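Setting up the two-arm room unit for bin duty

Start with the arms parked and the base brake on. Run the cable check first: each wrist cable needs enough slack to loop freely when the arm is fully extended. If it pulls tight, move the clip back one notch and try again.

Open the bin routine and set the left arm as the holding arm. It takes the rim, and the right stays open until the grip reading settles. Our unit at Postden is happiest with a grip value of 217. At 266 the rim flexes and the liner slips.

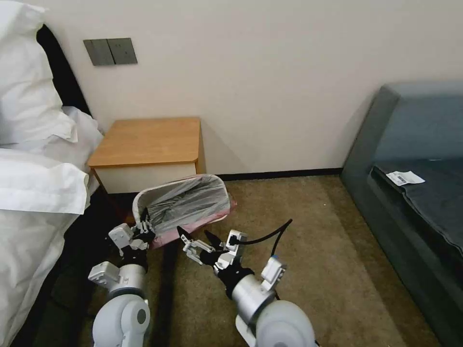 Jog the right arm in slowly and save three approach points, the last one just clear of the liner. Hülya Uçar saves them with the bedside table in its usual place, then repeats the run with it shifted a little.

Bags are harder than bins - they sag and change shape once gripped. Teach this part separately, with the two grippers closing from opposite sides, and keep the speed low until the hold is steady.
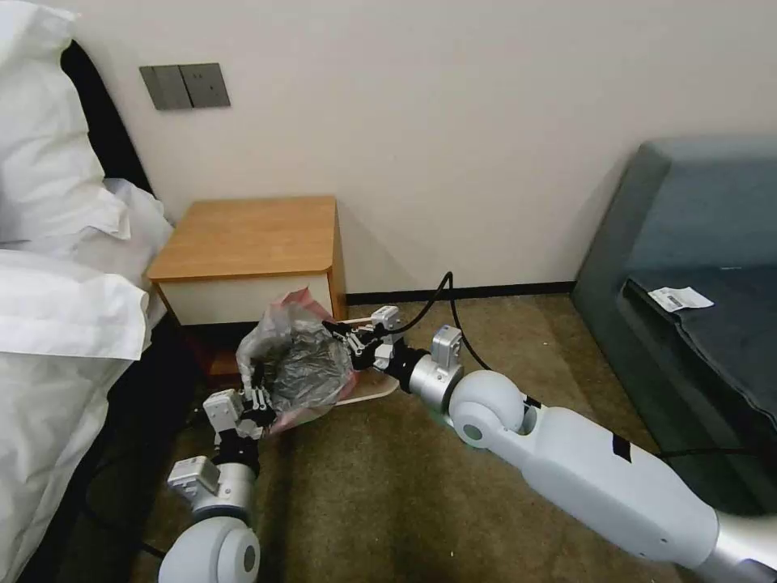 Rernthorpe Workshop Notes, Issue 3, page 17

Afterwards, wipe the finger pads with a damp cloth and let them dry. Check the wrist screws by hand. If the arms stop with fault 3267, clear it at the panel and home both arms before you restart. Kevser Gezer keeps the spare pads at Wukwood.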